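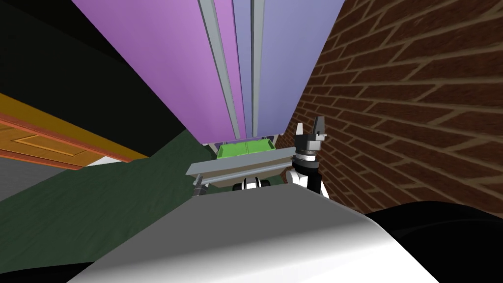
Simulated head view, cabinet task, both grippers beside the grey rail.

Grornora Cabinet Set: Gripper and Camera Comparison in Simulation
Data card and README
Maintained by the Hayes Manipulation Laboratory

Summary

The Grornora Cabinet Set is a collection of simulated episodes recorded with a two-armed mobile robot working in front of household furniture. It was prepared to compare two gripper models and two camera placements under the same controller, and to give other laboratories a fixed body of material on which to repeat that comparison. All episodes were rendered. No part of the set was recorded on a physical robot.

The set contains 1000 episodes in the main release and a further 97 episodes held back for checking. Each episode covers one attempt at one task, from the reset of the room to the point at which the controller reports that it has finished or the time limit is reached. Failed attempts have been kept.

Purpose

The laboratory required a like-for-like test of two grippers before ordering hardware. The first, referred to in the files as Drotard, is a parallel design with two straight fingers. The second, referred to as Skoltodo, has the same wrist mounting but shorter fingers with a curved inner face. Published results for grippers of this kind are usually gathered on open tables, where the arm may approach from any side. The present set places the robot close to tall furniture, walls and corners, where the choice of approach is limited and the wrist housing may be the first part to make contact.

A second question concerned the head camera. In tight positions the robot's own body takes up a large share of the view and may hide the lower parts of the arms. The lead picture is typical of the high placement with the robot close in: the white body shell covers most of the lower part of the view, the right gripper stands clear in front of the brick corner, and the other gripper is only partly visible below the rail. Users who intend to train on camera input alone should take account of this.

Contents of the release

episodes/ holds one folder for each episode, numbered from zero.
rooms/ holds the room descriptions and the surface materials used in rendering.
grippers/ holds the shape and joint files for Drotard and Skoltodo.
controller/ holds the settings used for every run, including the limits on speed and force.
check/ holds the 97 held-back episodes, in the same layout as the main folder.
notes/ holds the change record and the list of known faults.

Each episode folder contains the head camera images, the wrist camera images for both arms, the joint positions, the commanded positions, the contact forces at the fingers and a short text file giving the task, the gripper, the camera placement and the result.

Rooms and furniture

There are 7 rooms. They differ in wall covering, floor covering and lighting, and the furniture is moved within set limits between episodes. Colours are strong and are sometimes unlike those of real homes. The purple cabinet, green carpet and lime-green tray in the lead picture belong to one such room. Strong colours were chosen so that the separate parts of an object could be checked by eye during review, and a plain version of every room is supplied for users who prefer it.

Trays and other small objects are placed both in open areas and in narrow gaps. Positions in narrow gaps were not adjusted to make them easier to reach. Some cannot be reached by one of the two grippers, and the result file marks these episodes as "out of reach" where the planner was able to establish it in advance.

Tasks

Four tasks are included. In the first, the robot takes hold of a tray by its rim and lifts it clear of the floor. In the second, it opens a cabinet door to a given angle. In the third, it moves one gripper from one side of a fixed rail to the other without touching it. In the fourth, it holds an object with one arm while the second arm is brought to a resting position. The tasks are spread evenly across the two grippers and the two camera placements.

Method of comparison

The same controller, with the same settings, was used throughout. Each starting position was saved and run once with each gripper, so that every Drotard episode has a matching Skoltodo episode. The matching number is given in the text file. Users are asked to keep matched episodes together when dividing the set for training and testing, as the two members of a pair share a room, a layout and a target.

The head camera was mounted in one of two places. The high placement looks down over the front of the body. The forward placement sits lower and further out, and shows less of the body but also less of the floor close to the base. The wrist cameras were left unchanged.

A task was scored as complete only if the target condition held for 2 seconds at the end of the episode. Contact with walls or furniture did not in itself count as failure, but every such contact is recorded with its time, place and force.

Findings to date

The laboratory offers the following observations from its own use of the set. They should be read as a guide to what the data may show – not as a ruling on either design.

Drotard performed better on the tray task in open areas, where its longer fingers allowed the wrist to stay well above the floor. In narrow gaps the advantage was smaller, and the length of the fingers became a hindrance whenever the gripper had to turn before closing. Skoltodo was the steadier of the two on cabinet doors. Its curved inner face kept hold of the door edge through a wider range of angles, although it required a closer approach and touched the furniture more often.

The forward camera placement gave a better view of both grippers in most episodes. The high placement was more useful for moving the base, and remained the better choice where the target lay on the floor near the robot.

Known limitations

Friction values are fixed for each material and have not been matched to measurements. Carpets are treated as flat surfaces with a printed texture, and do not give way under load. Cabinet hinges have no play.

Shadows are simplified. In some episodes large unlit surfaces appear nearly black, and methods that depend on depth from images may perform poorly in those areas. The depth files themselves are not affected.

The body shell is drawn in full in the head camera images, but its contact shape is a simpler outline. An arm may therefore appear to pass very slightly into the shell. A list of the episodes in which this has been noticed is kept in the notes folder.

All episodes use a single robot body. The results should not be assumed to carry over to robots with a narrower base or a different shoulder height.

Suitable and unsuitable uses

The set is suitable for comparing grippers and camera placements in confined positions, for testing methods that must cope with a partly hidden arm, and for teaching. It is not suitable as the only evidence for the safety of a gripper or controller near people. No people are present in any episode, and no personal information is held in the files.

Changes

The July release corrected the timing of the wrist camera images, which had been stored one step late, and added the plain versions of the rooms. Episode numbers were not altered. Users of the earlier release should replace the episodes folder in full, as the corrected files cannot be mixed with the old ones.

Terms and contact

The set may be used freely for research and teaching, provided that the Hayes Manipulation Laboratory is named as the source and that any changes to the files are stated. Use in a product requires written permission. Reports of faults should give the episode number, the camera and the time within the episode, and should be sent through the issue page of the Grornora project.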